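Matness Small Cases - README

Matness is a set of short recordings about small black cases being handled on a white table. Noemí Ocampo looks after the files and Bhupendra Pant wrote the labels.

What is in it

The set holds 961 clips and 1534 still pictures. Each clip has one row in clips.csv with its name, length in seconds, and a label for the task. Stills are listed in stills.csv in the same order. 753 of the clips have been checked by a second person - the rest carry the value "single" in the checked column.

The cases

Labels use "tray" for a low case with a white insert in the top, and "window box" for one with a recessed window on its top face. The two can lie at different angles on the same table, and the tray may be partly covered while it is being handled.

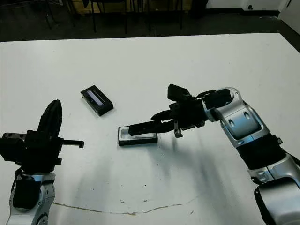

Labels

case_type: tray, window_box
angle: straight, diagonal
covered: yes, no, part

Use "part" when any of the white insert still shows. Reflections on the insert or the window are not labeled.

Known problems

Around 10 clips have the angle label missing. Rows from the Clemik folder use "box" for both types and still need to be split.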